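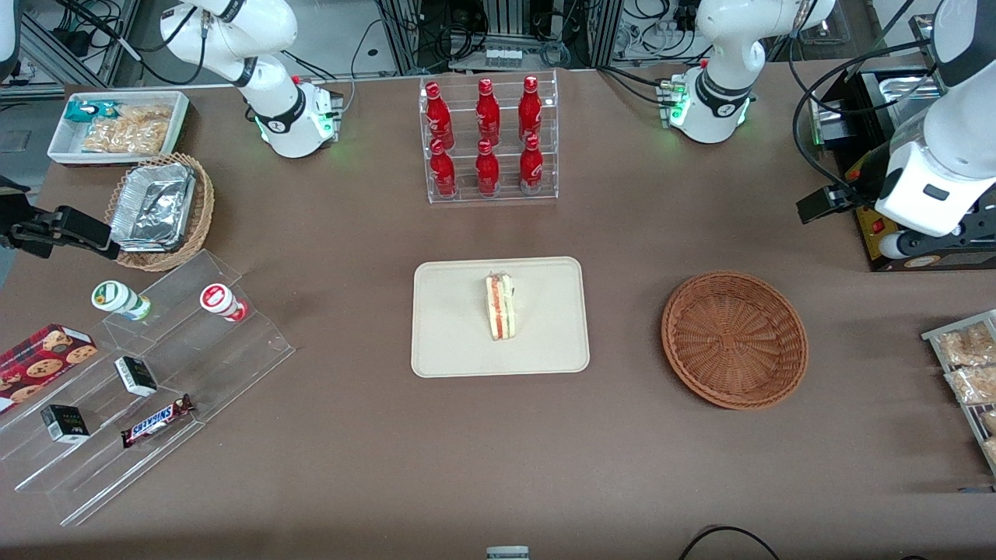
Furnine 軽食カウンター用セット(透明ボトルラック・角丸トレイ・丸かご)

販売:Doherty 厨房と売り場の道具
ページ更新:2020年4月9日

商品の説明

小さな軽食コーナーのための道具を、一つのセットにまとめました。飲み物を立てるラック、サンドイッチをのせるトレイ、そして小物を入れる丸いかごの三点です。会社の休憩室、ギャラリーの受付の横、学校の売店など、大きい冷蔵ケースを置くことができない場所のために考えました。

私はこの店を担当しているKeegan McIntyreと申します。日本語の商品説明は自分で書いております。読みにくいところがありましたら、どうぞお知らせください。直します。

透明ボトルラック

ラックは透明なアクリル製で、棚が前と後ろの二段になっています。後ろの段が高いので、前にボトルを置いても後ろのボトルのラベルが隠れません。写真では赤いボトルを前に三本、後ろに三本並べました。同じ色の飲み物をそろえて置くと、茶色のテーブルの上でとてもはっきり見えます。いろいろな種類を混ぜて並べたいお客様は、後ろの段に背の高いもの、前の段に低いものを置いてください。

ボトルの補充は後ろの段から先にするのが楽です。前の段を先にいっぱいにすると、後ろに手を入れるときにボトルを倒すことがあります。私も開店の準備のときに何回か倒しました。

角丸トレイ

色はベージュです。角が丸く、まわりに少し高い縁があります。三角のサンドイッチは、切り口をお客様のほうへ向けて立てて置くときれいです。白いパンの間の赤や緑の具がよく見えますし、場所もあまり取りません。一つだけのせて見本のように使うこともできます。注文を受けてからトレイごとお渡しする店もあります。

包んでいないサンドイッチを長い時間出したままにしないでください。見本として置く場合も、短い時間で新しいものに取り替えることをおすすめします。

丸かご

赤みのある茶色の編みかごです。底も編んであり、縁が立っています。紙ナプキン、個包装の砂糖、小さい焼き菓子などに使えます。食品を直接入れるときは、必ず紙か布を敷いてください。編み目に入ったパンくずは、かごを逆さにして軽くたたき、そのあと乾いた歯ブラシでこすると取れます。

並べ方について

セットを初めて使うお客様から、どこに何を置けばよいかという質問をよくいただきます。私たちの店では、ラックをテーブルの中央に置き、そのすぐ手前にトレイ、トレイの右にかごを置いています。飲み物と食べ物が一目で見えるので、初めて来た人も迷わないようです。

袋入りのスナックも出したい場合は、かごの向こう側に透明な棚を足すと、全体の印象がそろいます。スナック用の棚は本セットに入っておりません。別売りのTrakon 透明スナック棚をご覧ください。

テーブルの奥に電気の器具を置く店では、ラックとトレイを熱から離してください。アクリルは熱に強い素材ではありません。

セットの内容

透明ボトルラック 1台
角丸トレイ(ベージュ) 1枚
丸かご(赤茶) 1個

ボトル、サンドイッチ、スナック、テーブルは含まれません。

お手入れ

ラックは、やわらかい布に水と薄い中性洗剤をつけてふいてください。アルコールを使うと、白くくもることや細いひびが入ることがあります。かたいスポンジも傷の原因になります。乾いた布で強くこするとほこりがつきやすくなりますから、最後はしぼった布で軽くふくだけで十分です。

トレイは手で洗ってください。お湯を使う場合は60度までにしてください。食器洗浄機には対応しておりません。

かごは水につけないでください。ぬれたときは、日の当たらないところで乾かします。

よくあるご質問

ラックだけ買うことはできますか。
はい、できます。ご注文の備考欄に「ラックのみ」と書いてください。こちらから金額をご連絡いたします。

缶も置けますか。
置けます。しかし缶はボトルより低いので、前の段に置いたほうが見やすいです。

トレイの色は選べますか。
今はベージュだけです。11月に濃い灰色を追加する予定ですが、まだ決まっていないことがあります。

かごの色が写真と少し違いました。
編みかごは一つずつ色の濃さが違います。色の違いによる交換は、申し訳ございませんがお受けしておりません。破れや折れがある場合は交換いたします。

ご注文と発送

商品番号:498
在庫のあるものは、ご注文から2営業日で発送いたします。ラックは保護フィルムを貼ったままお送りします。フィルムは角からゆっくりはがしてください。

100セット以上のご注文は、Nitedentの倉庫から直接お送りしますので、日数が変わります。先にお問い合わせフォームからご相談ください。

箱を開けたら、ラックの角に割れがないかすぐに確認してください。割れていた場合は、箱と商品の写真をつけてご連絡ください。新しいものをお送りいたします。

関連商品

Trakon 透明スナック棚
Furnine 角丸トレイ用 敷き紙
Furnine 丸かご用 布カバー(生成り)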